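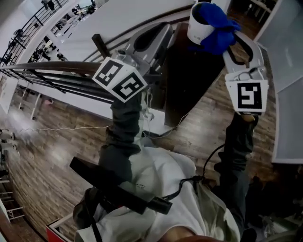

4. Mounting the planter on a balcony railing

This section covers the Sketura rail planter with the standard Vomum clamp set. For masonry parapets, use the Trultavberg wall bracket and go to section 5.

4.1 Before you start

Check the rules of the building. Some landlords permit planters on the inner side of the railing only.

The clamps fit top rails up to 39 mm thick. Measure the rail at both clamp positions, including any cap or weather strip. Do not force the jaws over a thicker rail. A wide-jaw set is sold separately.

CAUTION: Do not mount the planter on a railing that moves when pushed by hand, or on one with loose posts, cracked welds or rot at the base. Have the railing repaired first.

CAUTION: Keep people away from the area under the balcony until step 9 is complete.

4.2 Attaching the clamps

1. Lay out the two clamps, the four M6 bolts, the safety cord and the hex key. Work from a tray or a shallow box so that small parts cannot roll off the balcony.

2. Wipe the rail clean at both clamp positions and let it dry. Remove flaking paint.

3. Press one rubber pad into each jaw. The ribbed side faces the rail.

4. Hang the first clamp over the rail with the support arm pointing toward the balcony floor side. Turn both bolts by hand until the pads touch.

5. Hang the second clamp. The distance between the clamp centers must match the slots on the underside of the planter. If a railing post is in the way, move both clamps together.

6. Tighten the bolts with the hex key, alternating between the two bolts on each clamp. Stop when the pads begin to bulge at the sides. Further tightening can dent hollow rails.

Note – the bolts on older clamp sets (marked Gebretsadik on the jaw) have a slotted head. Use a flat screwdriver, and replace the pads with the current type.

4.3 Fitting the planter

7. Lower the empty planter onto the support arms until both slots drop over the pins.

8. Pass the safety cord through the eyelet at the back of the planter and around a railing post, then close the snap hook. Leave enough slack to lift the planter off its pins, but no more.

9. Pull the planter up and toward you with moderate force. It must not tip or slide along the rail. If it does, remove it and repeat step 6.

10. Fill the planter with potting mix to the line molded inside. Leave the overflow hole clear.

CAUTION: Never use the safety cord as the main support.

4.4 Watering and checks

Add no more than 1,000 ml at a time, and wait for the saucer to drain before adding more – overflow can reach the balcony below.

Retighten the clamp bolts one week after mounting, and again each March. Check the pads and the cord at the same time. Replace the cord if the sheath is frayed or has turned chalky.

For spare pads, quote part number 141.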